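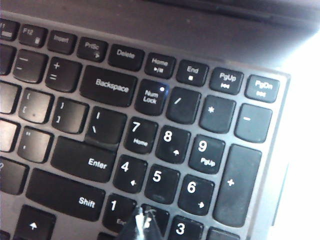
NOTA DE PRENSA
29/7/19

Homar cuestiona las promesas sobre limpieza de teclados y publica los resultados de su propia revisión

La firma de mantenimiento de equipos de oficina Homar ha revisado 417 ordenadores portátiles con teclado numérico y no ha encontrado motivos para recomendar la mayoría de los productos que se venden para limpiarlos. La empresa, que también los ha vendido, retira desde hoy de su catálogo el gel adhesivo Villex y el kit de pinceles Xenos.

La revisión empezó en mayo en despachos de contabilidad, almacenes y academias, sitios donde el bloque numérico se usa a diario y donde las quejas por teclas duras o repetidas son constantes. Se anotó el estado de cada teclado, el producto empleado por el cliente y si la avería seguía ahí 30 días después.

Los fabricantes hablan de limpieza profunda. Homar no ha podido comprobar qué quiere decir eso. El gel recoge migas y pelusa de la superficie, cosa que también hace un paño, y en 19 equipos dejó restos pegados en el hueco entre las teclas. Los pinceles levantan el polvo y lo cambian de sitio. En cuanto al aire a presión, la empresa lo sigue usando en el taller, con el portátil inclinado y apagado, pero duda de que sirva de mucho cuando lo que hay debajo de la tecla es café con azúcar.

Tampoco convence a la firma la idea, muy repetida en folletos del sector, de que un teclado deba someterse a una limpieza completa cada trimestre. Ninguno de los datos recogidos la respalda. Los equipos con contrato trimestral fallaron con la misma frecuencia que los demás, y Homar reconoce que ese contrato figuraba hasta ahora entre sus propios servicios. Dejará de ofrecerlo a los clientes nuevos.

Parte de los avisos ni siquiera eran averías. En 50 casos el usuario creía que el bloque numérico estaba estropeado y bastó con pulsar Num Lock. Conviene mirar primero si el piloto de esa tecla está encendido, en los modelos que lo llevan. Algo parecido ocurre con Inicio y Fin cuando comparten tecla con los mandos de reproducción: según la configuración del equipo, hace falta pulsar además Fn.

Para el cuidado corriente, Homar se limita a recomendar lo siguiente:

Apagar el portátil y desconectar el cargador.
Pasar un paño de microfibra apenas humedecido, nunca chorreando.
No pulverizar ningún líquido directamente sobre las teclas.
No hacer palanca con destornilladores ni tarjetas para sacarlas.

La empresa advierte de que su revisión tiene límites. No es un ensayo de laboratorio, los equipos eran de edades muy distintas y los clientes no siempre recordaban qué habían usado. Aun así, considera que es más información de la que acompaña a los envases.

El listado de incidencias, sin datos de clientes, puede solicitarse en el mostrador de Homar o a través de su distribuidor Esico. Quienes tengan un contrato trimestral en vigor podrán cancelarlo sin penalización.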